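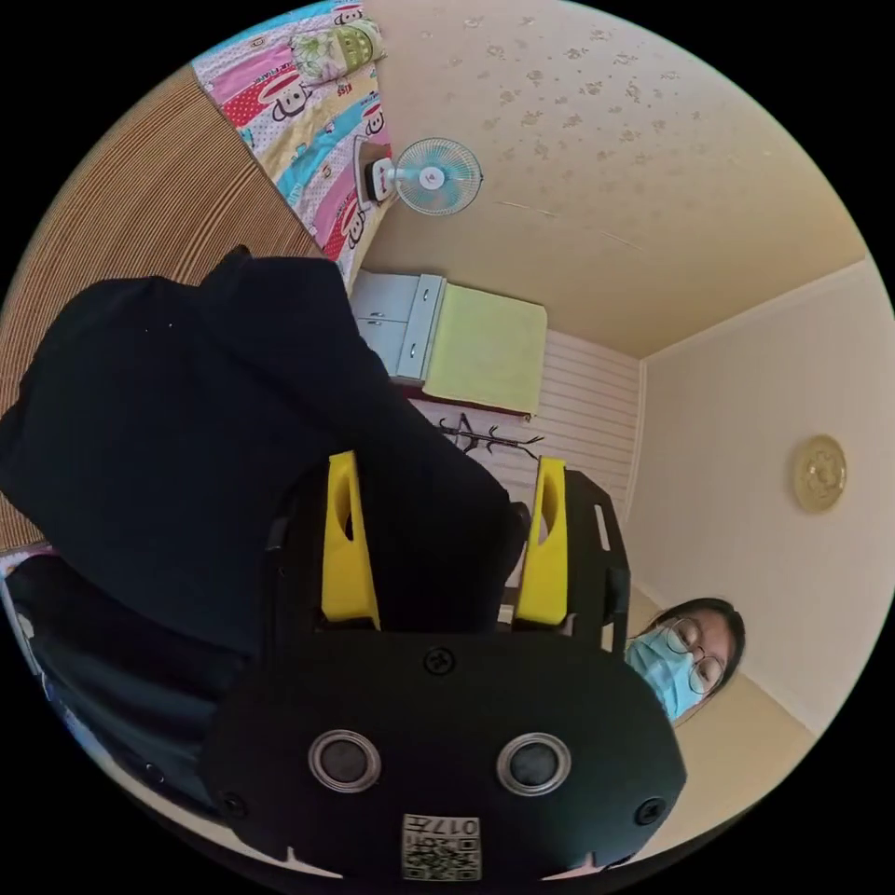
Teaching a Gripper to Fold: Handheld Demonstrations on Dark Clothes
Project report, Eleni Matić
Course project, spring term

Why clothes, and why by hand

I wanted a task that everybody does at home and that robots still find hard. Folding won right away. A shirt has no fixed shape, it slides, it bunches up, and two people will fold the same one in two different ways. You can't really write rules for that (I tried for one evening and had a page of exceptions before I got to sleeves), so the plan was to show the task and let a model learn from it.

My first demonstrations, in March, were done by remote control. I sat at a desk with two joysticks and drove the lab arm, which we call Jomdale, while watching a screen. It worked for picking up a sock. For a shirt it was painfully slow, and I kept losing the collar. My advisor suggested the handheld method: you carry the grippers yourself, one in each hand, and a camera on each one records what the gripper sees while you do the job with your own arms. What a difference! My very first handheld fold took less time than I used to spend just lining up the arm.

Setup

The grippers have two yellow fingers that close when you squeeze. Each unit has a label with a code on it, so the recordings can be matched to the right hand later. The camera has a very wide view, which means it picks up the fingers, the cloth and a good part of the room at once. The room matters more than I expected, by the way. The software works out how the gripper moved by following fixed points around it, and a bare white wall gives it very little to follow.

I recorded at home, on a bed. A lab table would have been tidier, but a bed is where laundry gets folded, and I wanted the model to cope with patterned sheets, uneven light and a surface that gives a little when you press on it.
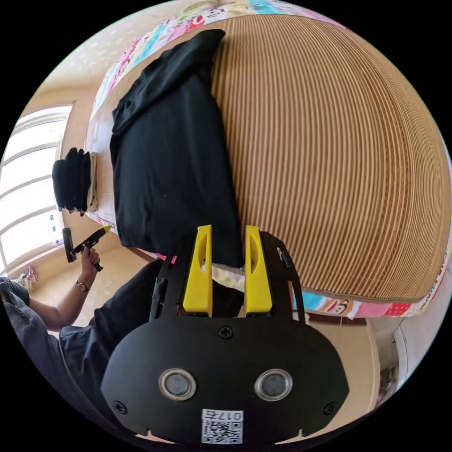
Dark clothing was the hard part, and also the part I liked best. With black fabric the camera has trouble telling a fold from a shadow, and one layer from two. Daylight from the side helped a lot because the wrinkles showed up better. I stopped using the ceiling light during the day after comparing a few clips.

Each demonstration followed the same order:

Start with the garment spread flat.
Bring one side in, then the other.
Fold the bottom up toward the collar.
Move the finished piece to the stack.
Open both grippers and lift them clear before stopping the recording.

I skipped the last step in my early takes and regretted it. The model learned to finish a fold and then hang on to it forever.

Training

I cut the recordings into short pieces with a script named Plostness and picked 1000 of them for training. The first 11 full demonstrations were thrown out. I was moving my wrists in ways that Jomdale's wrist can't, which feels perfectly natural while you're doing it and is useless to the arm. After that I practiced keeping my elbows out and turning more slowly.

Results

We ran 33 folding trials on the arm. Short sleeves went well from the start, and watching the arm smooth down a hem the way I do it was the best moment of my semester. Long sleeves are still a problem. The second sleeve often ends up under the body of the garment, and the arm doesn't notice. Hoods I haven't tried.

Most failed grasps were at the edge of the cloth, where the fingers closed just above the fabric. I think my own demonstrations are partly to blame, as I tend to press into the mattress before squeezing and the arm is set up to avoid pressing hard.

Next steps

Record the sleeve step on its own, with more variety in where the sleeve starts. Add light-colored clothes. Ask two other people to demonstrate, so that the model sees more than my habits. I'd also love to go back to remote control for small corrections after a failed grasp, where slow and careful is fine.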